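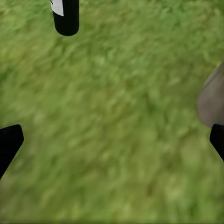
**Lise Pelletier**, hobbyist, simulation and mobile arms

# Is a three-finger gripper worth it over two fingers for yard cleanup in sim?

I'm trying to pick an end effector before I spend money. The setup is a mobile base with two arms in Keseva, running the Hemimwood yard (grass, slat fence, trees, a playset). The task is picking small things up off the lawn and moving them to a bin by the fence.

The two options are the Turcotte three-finger hand and the plain parallel gripper that comes with the arm. The vendor page says the three-finger hand is "more forgiving" on rounded objects. I'd like to believe that, but the page has no numbers on it and the demo clip only ever shows a ball.

I ran 40 pickups with each. The three-finger hand got 18. The parallel gripper got more than that on anything boxy and fewer on anything round, and I don't trust either result much. From the wrist view of the Turcotte hand I can see all three fingertips and plenty of turf between them, but anything off to the side, like the gray lump by the right finger, is half out of the picture until I've driven the arm over it. So is my failure rate the hand, or is it the camera?

Also, the grass has no real height as far as I can tell. The fingers close at ground level as if it were carpet. I can't see how that carries over to a real lawn.

Things I have already tried:

- lowering the approach speed
- swapping the stock wrist camera for the Huvia wide preset
- turning friction on the fingertips up and down (up helped the parallel gripper, did nothing I could measure for the other)

---

**pvoss_tinkers**

Go with the three-finger one. I've used it for a year and it picks up everything. The parallel grippers are outdated and most people only use them because they come free with the arm. Set grip force to max and you'll be fine.

> **Lise Pelletier:** Max force was the first thing I tried. It shot a sprinkler head over the fence. What objects are you picking up, and out of how many tries?

> **pvoss_tinkers:** Mostly balls.

---

**grubscrew**

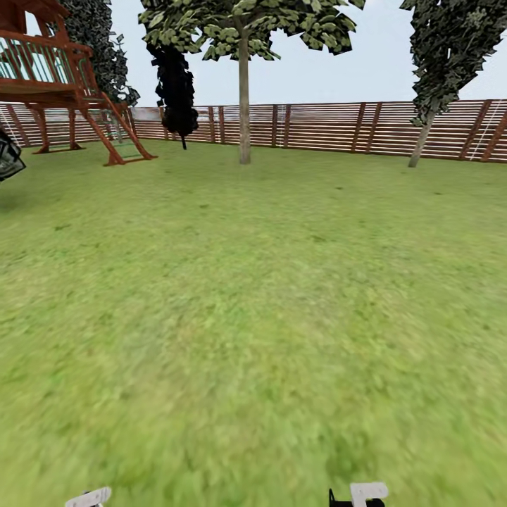
*Last edited November 2, 2022 (fixed the camera section)*

I'd hold off on buying anything. You changed two things between your runs, the hand and the camera, and the results can't tell you which one mattered.

The view you have with the two-finger setup is a different kind of view. Looking out across the lawn, you get the fence, the trees, the side of the playset, and only the tips of the fingers down at the bottom. It's good for driving. It's poor for judging the last few inches before a grasp, and you would need to be watching the wrist feed by then. If you scored the parallel gripper from the forward view and the three-finger hand from the wrist view, throw both sets out.

What I'd do:

1. Fix the camera. Same preset, same mount offset, for both hands.
2. Use 4 objects: one box, one round, one flat, one long and thin. Skip the ball.
3. Start every attempt from the same base pose.
4. Log what kind of failure it was. A miss, a slip and a bump are different problems.

On my own runs I logged 1,388 attempts last January before I got a difference between hands that stayed put when I changed the random seed. You don't need that many to choose a gripper, but 40 is thin if you want to split it by object.

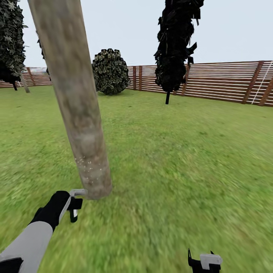
Clearance is the part of gripper choice that I think gets skipped. Grip success is measured in the open, and then the hand is sent to work beside things. With the left arm's finger right up next to the base of that pale trunk, close to touching it, you have very little room to correct sideways, and a third finger has to go somewhere too. I would run a separate batch with the object placed near a trunk or a fence post and see how often each hand bumps before it closes. My guess is the Turcotte loses more there than it gains on round objects. It's a guess, and I haven't tested that hand in Hemimwood.

On the grass, I agree with you. Treat the lawn as a flat colored floor and don't read anything into contact behavior at ground level. I wouldn't pay for a hand on the strength of it.

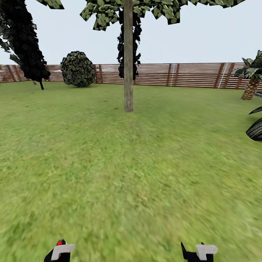 Can I reuse the same grasp planner for both hands?

Only for the approach. The planner's closing step assumes two opposing pads, so the three-finger hand needs its own grasp poses. Run it on the parallel settings and it will look worse than it is.

> **Lise Pelletier:** That last bit may explain a lot. I left the planner on the parallel settings the whole time. Rerunning both with the stock camera. I still think the vendor page is oversold.

---

**m_oduya**

Following, same question but with the older Turcotte hand. Does the Huvia preset distort near the edges for anyone else? Mine makes the fingers look bent.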